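Chapter 4
Two Arms and a Breakfast Table
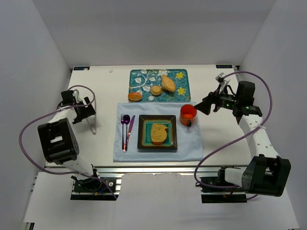 By the time I got to this stage of the build I'd already spent more evenings than I'd like to admit on a single arm, and I was rather pleased with it. It could pick up a foam block and put it down again. It could wave at visitors. Then I tried to get it to butter toast, and the plate simply went for a walk across the table – of course it did! When you butter toast you hold the plate still with your other hand, and you've done it so many thousands of times that you never think about the other hand at all.

So this chapter is about the other hand. We're going to take the arm you finished in Chapter 3, build a second one to match, bolt the pair of them to a rail and give them a breakfast to deal with. I called my setup Premon, for no better reason than that the name was scribbled on the lid of the box I kept the spare screws in, and I'll carry on calling it that here. Yours can be called whatever you like.

I did most of the work in the shared workshop at Dretberg, where I had a corner bench and the use of a decent drill press on Tuesdays. If you're working at home you'll want a sturdy table and somewhere to leave things set up overnight. Packing two arms away after every session is miserable, and each time you put them back they'll be a hair out from where they were. I lost most of October to that before I gave in and fixed everything down for good.

What you'll need

You'll need a second set of everything from Chapter 3, plus a length of aluminium extrusion for the front of the table. Go for a bit more than you think (I cut mine 70 mm too short the first time and had to go back to the rack). You'll also want plain white board for the back and sides. It doesn't have to be pretty, but it does make life a lot easier when we get to cameras in Chapter 9, where a busy background full of coats and paint tins caused me no end of bother.

Then there's the cable. Please be generous with it! An arm that reaches right across the table pulls its cable along with it, and a tight one will tug at the gripper just as you're trying to do something delicate. I leave big floppy loops and check by hand, with the power off, that each joint can go all the way round its range without snagging.

Last of all, breakfast. Crockery with a raised rim is kinder to beginners, as there's an edge to get hold of. Cutlery is horrible, being thin and flat and shiny, and we'll leave it until the end of the chapter. Bread is somewhere in between – it squashes, it sheds crumbs, and no two slices are the same shape.

How we'll go about it

First we'll mount both arms and get them square to the rail. After that we'll teach each one where the other is, so they don't bash into each other in the middle, and I'll show you the slow-speed setting I wish I'd used from the start. Only then do we move any food. My own rule is 50 clean runs of a move with nothing on the table before I let the arms near a mug, and I'd ask you to stick to it too, however dull it gets by run thirty.

Keep the stop switch where you can reach it without leaning over the table, and let's start with the rail.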